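I drove out to Okurbridge for the robotics club's open afternoon in January expecting slides, and got fruit. The students want to teach an arm to put fruit in a bowl, and they do the teaching by hand, with grippers, in a kitchen.
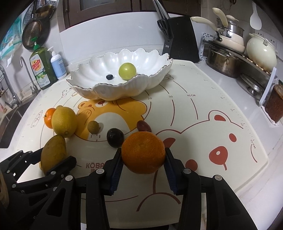
Davoud Shahbazi, who runs the club, told me they'd logged 208 tries over 6 weeks. Fine, but all in the same kitchen? He said a second one was planned. I'd like to see the arm cope with my messy counter before I cheer.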